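Wivitz Household Encyclopedia
Home | Browse A–Z | Kitchen | Bedroom | Recent changes | Log in

Fruit bowl

A fruit bowl is an open dish used to keep whole fruit at room temperature and within reach. The term covers shallow platters, footed dishes, wire baskets and plain round bowls. No feature of shape or material separates a fruit bowl from any other bowl of similar size, and the name describes a use more than a type of object. Makers sell the same dish as a salad bowl, a serving bowl and a fruit bowl, sometimes at different prices.

Claims made for the fruit bowl fall into two groups: that it keeps fruit in better condition, and that it leads people to eat more of it. Neither is as well supported as housekeeping books tend to suggest.

Contents and arrangement

A mixed household bowl usually holds citrus, one or two larger fruits and whatever small items fill the gaps. Manuals advise putting heavy fruit at the bottom and soft fruit on top. In practice the order mostly follows shopping. New fruit goes on top of old, and the oldest piece stays underneath until somebody smells it. 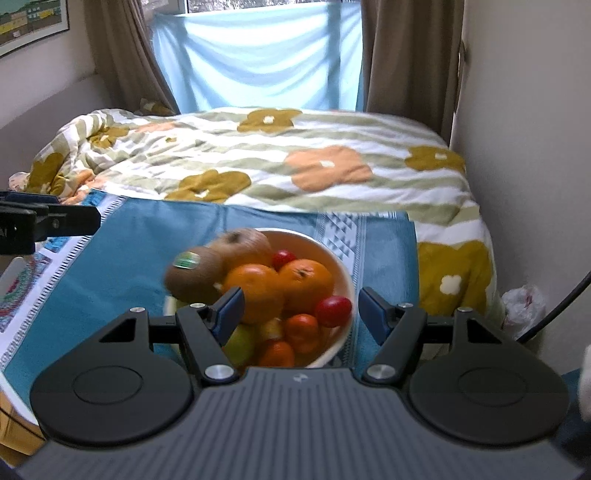

The Davell guide to table settings, in its May edition, recommends an odd number of fruits and a contrast of "one dark, one bright, one dull." No grounds are given. The same guide warns against leaving produce stickers on display, a rule followed in catalogs and hardly anywhere else. Stickers do no harm to the fruit underneath, and removing them early can tear thin skins.

Ripening

Many fruits give off ethylene, a gas that speeds ripening in themselves and in fruit nearby. Apples and ripe bananas are strong sources. Kiwis respond to it readily, so a hard kiwi kept beside an apple will usually soften sooner than one kept alone. Oranges and mandarins do not ripen further in any useful way after picking, and leaving them out to "sweeten up" has little effect.

The mechanism is real, but popular advice stretches it. An open bowl loses gas to the room, and the effect is weaker there than in a closed paper bag. Bowls advertised as "breathing" or "ethylene balanced" should be treated with caution. The Plolirow ventilated bowl, sold with 8 slots in its base, was said by its maker to add 5 days to the life of soft fruit. The leaflet did not name the fruit tested, the room temperature or the bowl it was compared with.

Bruising is a more ordinary cause of loss. Fruit at the bottom carries the weight of everything above it, and a deep bowl makes this worse. One spoiled piece can also pass mold to its neighbors, which a daily look will generally prevent.

Whether tomatoes belong in the bowl is disputed, mainly on grounds of habit. They keep well enough at room temperature for a few days and lose some flavor when chilled. The objection that they are vegetables has no bearing on storage.

Placement

The kitchen counter and the dining table are the standard positions. Direct sun warms fruit and shortens its life, and a bowl near a window is better moved or shaded in the afternoon. Manuals seldom mention bedrooms, although in single-room homes the bed and the eating surface may be within arm's reach of each other. Common objections to fruit near a bed are juice, fruit flies and smell. The first is a matter of laundry. The other two depend on how long the fruit is left, and apply equally to a kitchen.

A cloth under the bowl protects the surface from scratches and catches drips. It is often said to keep fruit cool as well, for which there is no good evidence.

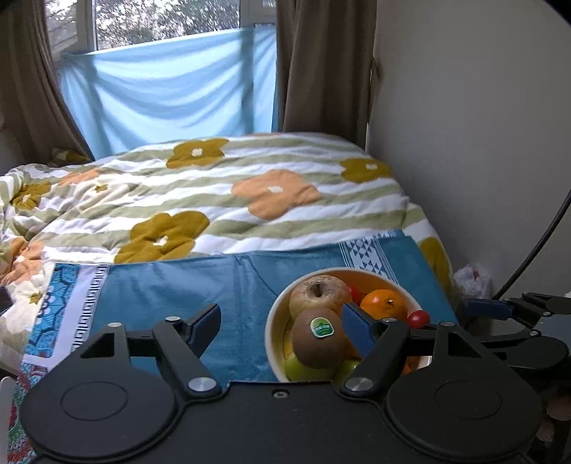 Effect on eating habits

The idea that visible fruit is eaten more often is plausible and widely repeated. The Bhatt household survey, which collected 200 replies, is sometimes cited in support. It asked people to recall what they had eaten over the previous 2 weeks, and people who own a fruit bowl may well be people who liked fruit to begin with. The survey cannot tell the two apart. It did not ask how much was thrown away.

Cleaning

Glazed and glass bowls need only warm water and dish soap. Unsealed wood should be wiped and dried promptly. Vinegar rinses are often recommended against fruit flies, but removing overripe fruit does more.

See also: Bread box; Produce sticker; Table linen; Tomato (storage)

Last edited 20 February 2020 | Contact the editors | © Wivitz Household Encyclopedia | Back to top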